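Home | Boards | Robots & Automation | Simulation | Log in

Gripper won't zero the same way twice after cable swap

Noemi Fabbri
I look after a two-arm Omdale with Griditz parallel grippers. On Monday I replaced the data cable on the right gripper, and now it opens to a different width every time I home it. The jaws should open to 74 mm. I get that on some starts, and on others they stop several millimeters short. The left one is fine. Firmware is the same on both. I have the cell modeled in Skumonar too, and the model opens fully on both sides, so I don't think it's my program. Is there a setting I have to redo after a cable change, or did I damage something?

3 comments

Bautista
Mine did this. Turn it off, leave it for a minute and start it again. If that doesn't work it's probably the motor.

Mahtab Salehi
I would leave the motor alone for now. On my pair the usual cause was the homing speed going back to default when the gripper was unplugged. The default is 600, and at that speed the fingers touch the end stop and bounce a little before the zero is stored. I run both of mine at 32. Look on the Homing page and compare left to right before you open anything up.

Also check the cable clip at the wrist. If the new cable is longer it can get in behind a finger carriage, and then you lose a few millimeters. Home it with the clip undone and the cable held clear, then do it up again and home a second time. If the two widths don't match, move the clip.

When the width is right, save it and run your model alongside. Mine in Skumonar, grippers in view in all of them:
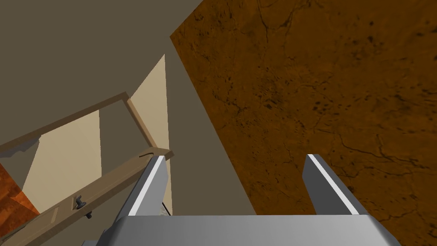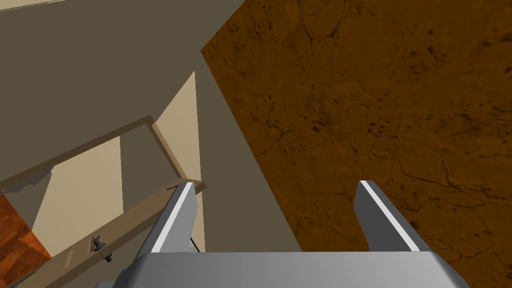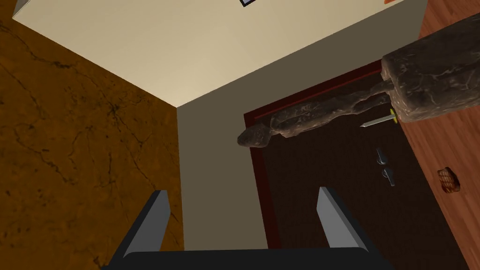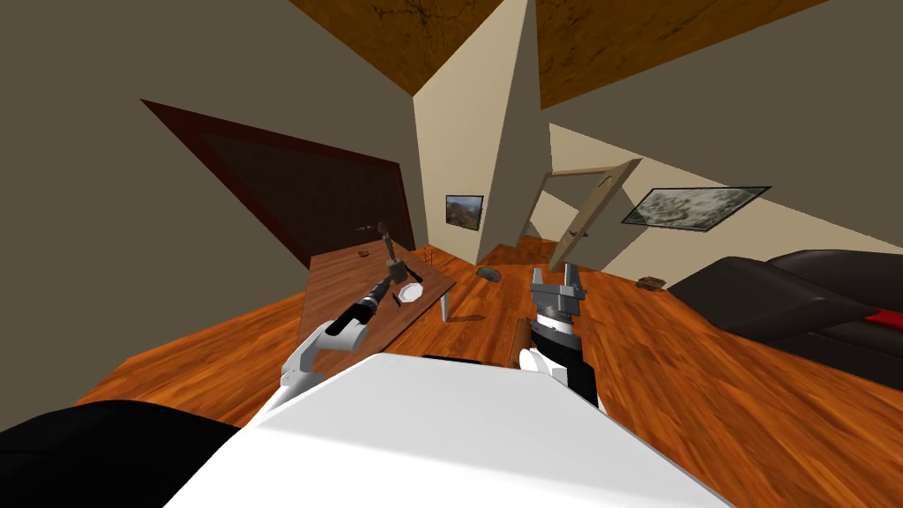
The open position is what I compare first, with nothing in the jaws. Measure between the inside faces at the tips with calipers, then at the base. If the tips are narrower than the base, one finger is seated crooked and you need to loosen its screws and push it flat. For a quick look I use the wrist view, as in the first three, where both fingers are visible with the gap between them. Save the same view from the real gripper and check that the gap is as wide. Error 3833 on startup means the zero wasn't stored, so home again before you do any of this.

Helpful (12) | Share | Report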